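Drying oranges in the small oven

I went through a lot of oranges this winter. My neighbor's sister drives down from Petau every couple of months and brings back more citrus than one street can eat, and a good share of it ends up on my porch. The last lot came in April and I decided to dry some of it instead of making marmalade again. I still have marmalade from two years ago.

I don't own a dehydrator. I looked at one at Wekon and it was $105, and it would have taken up the last free shelf in the pantry. The toaster oven was already sitting out, so I used that.

What I did, in order, mostly so I can find it again next year:

Wash the oranges and dry them with a towel. Mine had a waxy feel even though they came off somebody's tree, so I scrubbed them with a little baking soda. Cut off both ends until you see flesh. Slice across, a quarter inch thick or a bit under. My first batch was closer to an eighth of an inch and it stuck to everything and tore when I tried to lift it. The second batch was too thick at one side and thin at the other, and I blame the knife. I sharpened it and the third batch was fine.

Pick out the seeds with the tip of the knife. Lay the slices on a clean towel, put another towel on top and press with your palms. You will be surprised how much juice comes out. I didn't do this the first time and added an hour or more to the drying.

Then the oven. Mine goes down to 200 and says so on the dial, but I put a thermometer in and it runs hot, so I set it just under the first mark. Slices go on the wire rack in one layer, not touching, with a sheet of foil underneath for drips. I turned them every half hour for the first two hours and then every hour after that. The back corner browns first. Four hours got the thin ones done and the others needed closer to five. They should feel dry and a little leathery. They get stiffer as they cool, so don't wait for them to snap in the oven or they'll be too dark.

I left the door open a crack with a wooden spoon for the last hour. I don't know if it made much difference. The kitchen smelled good.

Oduor Muli, who I used to work with at Mwaipopo, dries his in the sun on a window screen and says an oven takes the color out. His are brighter than mine, I'll give him that. He also lives somewhere it doesn't rain all of April.

A few notes on foil trays. I buy the rectangular ones from Trolley, the kind with the crimped rim, and I use them for nearly everything that is waiting to go somewhere else. For oranges they work well as a holding tray. You can stand a whole cut orange up in one, leaned over in a row, and it takes far less room than laying the slices flat on a board. The juice stays in the tray and off the counter. Pick the tray up with both hands, though – they fold in the middle if you carry them by one end, and I have mopped the floor because of it. I rinse them and use them again until the corners go.

I would not dry the fruit in the tray itself. I tried it with the leftover slices from batch two. No air gets under them and they sat there and stewed. They tasted all right on yogurt but they never dried.

As for what to do with them after, I put most of mine in two big jars with the lids on loose for a week, shaking them once a day. If you see any fog on the glass they aren't dry enough and should go back in the oven. Mine fogged a little in one jar, so back in they went for forty minutes. After that the lids went on tight.

I've used them in tea, on top of a pound cake, and chopped up in oatmeal. The peel is bitter, so if you don't like marmalade you won't like it. I strung the ugly ones on kitchen twine and hung them in the window over the sink, where they've gone a dark amber color. Don't eat the ones from the window.

One more thing on cleanup. The sugar that drips off will weld itself to the oven floor if the foil moves. I soaked the crumb tray overnight and it came clean with a plastic scraper. The rack needed more work. Wipe the inside of the door too while you're at it, it gets sticky along the bottom where you can't see.

I have nine or ten oranges left, and they are starting to go soft at the stem end, so the next batch has to be soon. I may try lemons in with them, on their own side of the rack.

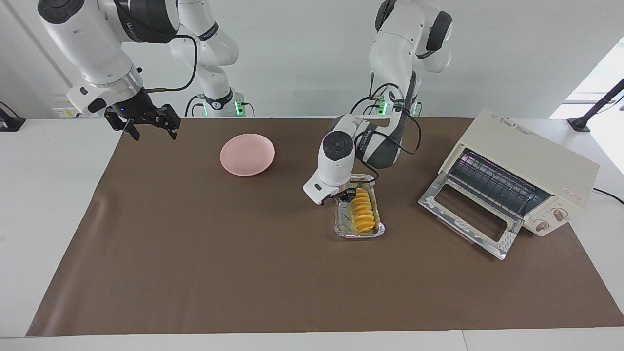

Lemons will probably want less time, being smaller. I'll start checking them at three hours and write down what I get.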